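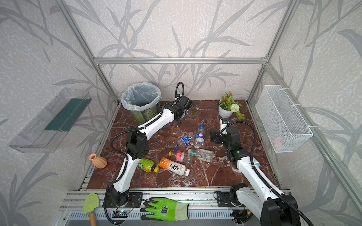
Pasivia Shared Workshop – Robot Bench Group

Help board > Arms and grippers > Open threads

Two arms, clear bottles, keeps grabbing air next to the cap end

posted by Signe Lindqvist

Hi all, quick one before I have to give the bench back. Two arm bottle picker, most of you have walked past it. Both arms on the front rail, marble floor, gray leaf wallpaper inside, green bin in the back left or back middle depending on who moved it last. Job is simple on paper. Pick up the plastic bottles, drop them in the bin. Leave everything else alone (plant, vase, tools).

Colored labels, fine. Orange one, fine pretty much every time. The bright green one, fine. Clear bottles with the blue label are the pain. Arm goes over, gripper comes down, closes a bit off to the side, lifts nothing, goes to the bin and very proudly drops nothing. Then it goes back for the same bottle and does it again.

What I have so far:

- overhead camera on the fixed mount, finds the bottles, gives me a center and an angle
- wrist camera on each arm, supposed to correct the last bit
- Hivach running the planning, Odach for the grippers
- 2,099 labeled frames, I did them all by hand in September, my eyes are still not right
- 367 of those are clear bottle up close from the wrist. thought that would be plenty. maybe not

Worst case is a bottle pointing its base at the wrist camera. All you get is the flower shape on the bottom and then a lot of marble showing through plastic. And the marble itself is full of white streaks and specks so half the "edges" it finds are just stone.
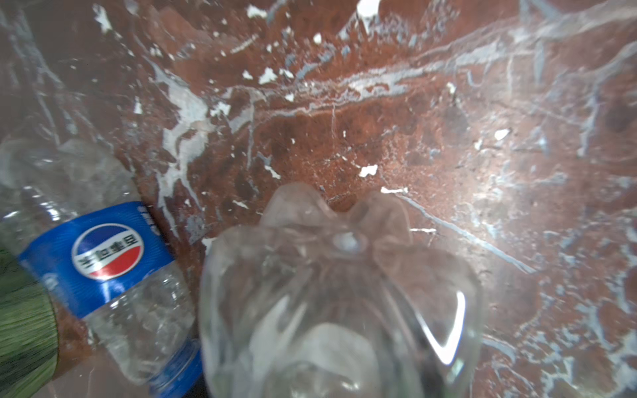

When two of them are nearly touching it gets really dumb, it makes one long bottle out of both and aims for the middle, so it aims for the gap. Or it takes the cap off one and the body of the other and comes up with an angle no bottle ever had. I printed the box corners for a few of those and they're all over the place.

Tried so far: turned exposure down on the wrist cams (helped a bit on the right hand side where the glare is, made the dark part of the stone worse). Turned it up (no). Raised the confidence cutoff, then it just ignores the clear ones and parks itself. Lowered it, then it tries to pick up the marble. Swapped left and right wrist cams in case one was bad. Same thing both sides.

Questions I guess:

1. Do I need more frames or different frames? I really dont want to label another pile of these if they're the same as the ones I've got.

2. Is it worth covering the floor with something plain? I like the marble. Also I'd like it to work on a floor that isnt plain, thats sort of the point of the build.

3. Anybody know how to stop two arms wanting the same bottle? Seperate problem but it bit me twice tonight. Left one hangs there with the gripper over the floor waiting, right one has the bottle, and then the left one decides it's free and comes in anyway.

Gripper fingers are stock, nothing on the tips. Cable loops at the wrist are longer than I'd like but they dont seem to snag. Not touching the rail mounts, those took me forever to square up.

Thanks, will check back after dinner. If the bench lights are off it's me, I was testing.

benchrat_ode

been there with jam jars. similar problem, see through thing on a busy table.

cover the floor. seriously just do it for one evening. dont have to keep it. plain gray cardboard, run the same bottles, see if the misses go away. if they do its the background and you know what to fix. if they dont its your wrist calibration and all the labeling in the world wont help. you could be chasing the wrong thing here

also are your caps on? caps are great. solid color, hard edge, always at one end. I'd find the cap first and guess the bottle from there

no idea about the two arms thing, I only ever had the one

Aravena

OK longer one, I've had coffee. Ran a two arm setup on the other bench most of last winter so some of this is paid for in broken finger pads.

First, don't start with labeling. Check the offset between wrist camera and gripper. You say it closes "a bit off to the side". Same side every time? If it's always the same side relative to the gripper, not relative to the bottle, that's calibration, and the labeled bottles might be hiding it by being forgiving. A full round bottle with a nice label gets pushed into the fingers even if you're off by a bit. A thin crinkly one lying down skates away or folds up. So the colored ones working doesn't prove much. Put a bottle cap on the floor by itself, no bottle, and have each arm touch the middle of it. Do it in the back left, in the center, up by the rail. Write down where it lands. Ten minutes, tops.

Second, the grasp point. Don't aim for the middle of the box on a clear bottle. Aim for the label. The label is the only bit your overhead camera really sees well, it goes round the body, and on most of those bottles it's close enough to the balance point. Bottle comes up a little nose heavy, who cares, it's going in a bin.

With the base facing the wrist camera you can't see the label at all from there. So let the overhead view win in that case. I had a dumb little rule – if wrist and overhead disagree by more than a finger width, trust overhead, back off, come in from higher up and look again. Slower. Misses dropped a lot though.

Third, the two arms thing. Stop letting them both choose. One list, one owner per bottle. Arm asks for a bottle, bottle gets its name on it, other arm can't have it till it's either in the bin or been given back. And give it back on a timer, otherwise one failed grab locks that bottle all night (ask me). In Hivach you can do it with the shared task table, it's buried under the planner settings, called something like claims. If you can't find it a plain text file works. I'm not kidding, mine was a text file.

And split the floor. Left arm gets the left half, right arm gets the right half, strip in the center where only one may enter. The bottles seem to end up in the middle whatever you do so you'll be using that strip a lot.

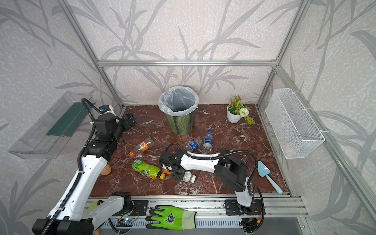

Right gripper closed on the small white bottle, left one over by the orange label.

Spacing like that is comfortable. Elbows well apart, cables not in each other's way. Trouble starts when the left has to go past the center to reach something and its wrist cable loop comes round toward the other arm. I'd put a keep out zone around whichever gripper is moving, bigger than you think, and let it shrink once the gripper is closed and going up.

On your frames. 367 close ups sounds ok but how many are really different? If you sat there and recorded one approach and labeled every frame of it, that's one example, over and over. Sorry. I'd want maybe 5 frames per approach, then move the bottle, turn it, squash it a bit, put another one next to it touching. Touching pairs especially, and label them as two. Half in, half out of view too. Bases toward the camera. And some frames with no bottle at all, only stone, so it learns the white specks are nothing.

Don't cover the floor permanently. Cover it for the test like ode says. Good test.

Glare: try moving the light before you touch exposure again. Lower and from the back. Bit of tracing paper over it if you have some.

Signe Lindqvist

Wow ok thanks both. Did the cap thing right away, by the rail and in the center its nearly perfect, in the back left it lands short on the left arm. Same direction every time. So there's a chunk of it, I'd never have looked. Recalibrating now.

And yes. Guilty. Most of the 367 are long runs of the same approach. Ugh. Will redo with fewer per run.

Claims table found, it was under planner > advanced > shared. Off by default!! Turned it on, both arms behaving so far. Have not tried the text file but I respect it.

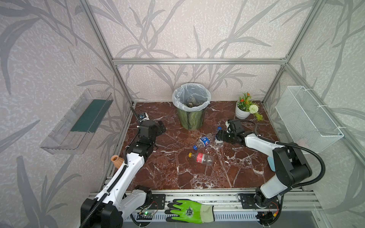

Keeping to the halves idea too, with the middle strip going to whoever asks first. Will see how it holds up over a long run, I want roughly 400 picks before I call it anything. Bench is free again from 7 if anybody needs it, please leave the fixed camera where it is.

One more thing if someone's still reading, wire basket on the right wall, can I zip tie the spare cables along it or does that get in the way of the right elbow when it swings back? Haven't measured.

tomcat_solder

did not read all of it but put rubber on the finger tips. bike inner tube, super glue, done. clear bottles are slippery

re basket I wouldnt, elbow comes back further than it looks when it homes. run them under the rail, theres a slot

Aravena

+1 on the inner tube, but redo the cap test after you glue it, the closed position changes a little. And zero the Odach end stops again or it'll think it's holding something when it isn't.

Signe Lindqvist

Under the rail it is. Inner tube tomorow, got an old one in the bike bag. Leaving thread open till the long run is done.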